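*22/12/2021*

# Let me wander around the store

I've had it with the grocery app. I know, I know, it's the week before a holiday and everybody in Skimville is tired and would rather push a button than push a cart. I was one of those people for most of this year! I had Vultstead deliver everything, down to the onions, and I told anyone who'd listen that I was never going inside a supermarket again.

Then last week I opened my order history, and it was the same list over and over. Same bread, same yogurt, same pasta sauce (which I don't even like that much, I just bought it once and now the app thinks we're married). There's a big friendly button that says "Buy it all again," and I'd been hitting it like a lab rat.

So this is my case for going to the store and wasting time there.

The app shows you what you already know. You type "crackers" and you get crackers, starting with the ones you got last time, then the ones somebody paid to put at the top. It can't show you something you didn't have a word for. When I was a kid we got half our food by accident. My mother would send me to the end of the aisle for rice and I'd come back with rice and a jar of something with a picture on it neither of us could figure out, and about one time in four she'd sigh and let me keep it in the cart. I learned to eat pickled mango that way. I also learned that I hate canned squid, and I'm glad I know that too.

Vultstead brags that it carries 3299 items for delivery out of the Jandilby warehouse. Fine, that sounds like a lot. But how many have you ever laid eyes on? I tried scrolling the snack section one night just to see where it ended, and I gave up while I was still in pretzels. In a real store you can take in a whole wall of snacks in the time it takes to find your reading glasses. Your eyes just do it. Something bright jumps out, you pick it up, you turn it over and read the back, and maybe you put it down again. Sweet and spicy together? Why not. It's a bag of snack mix, it isn't a mortgage.

And it's cheap to be wrong, that's the other thing. People tell me they can't afford to experiment with groceries right now, and I do take that seriously, because my own bill has gone up and I've noticed every dollar of it. But the delivery fee on my last order would have paid for a couple of odd little packets with change left over. The tip would have bought more. (Tip your driver. I'm complaining about the app and the habit, and the drivers have been wonderful to me.)

I'll admit where I'm on shaky ground. If you've got a newborn, or a bad hip, or you work nights, delivery is a blessing and you should ignore me completely. Same if you're staying out of crowds, which plenty of sensible people still are this December. My neighbor across the road hasn't been in a store since the spring before last and I would never tell her she ought to. I'm talking to people like me, who are perfectly able to go and got lazy.

I'm also talking about small stores more than big ones. The Vultstead on the bypass is so huge and so carefully arranged that it's nearly as bad as the app. What I like is a place where the shelves are packed a bit too tight and you have to say excuse me, and where half the labels weren't printed with me in mind. Those shops need foot traffic. They can't live on two orders a week from people who already know exactly what they want, and once one closes, what moves in is a phone store or nothing.

My plan for January is pretty modest. Every time I shop, I buy one thing I've never eaten. It has to come off a shelf, I have to have held it before I paid, and I'm not allowed to look up reviews first. My son says this is how I'll end up with a cupboard full of half-finished bags, and he's probably right, but he can come over and help me finish them.

I've kept the app on my phone, by the way. I'm stubborn but it's icy out there. I did empty the saved cart, pasta sauce and all, and this afternoon I'm walking down to the shops with a canvas bag and no list.
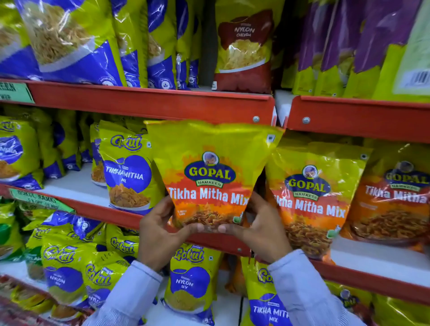 **L. Štefanec**
*Opinion columnist*

Writes about food, errands and town life in Skimville. Snack suggestions are welcome, squid excepted.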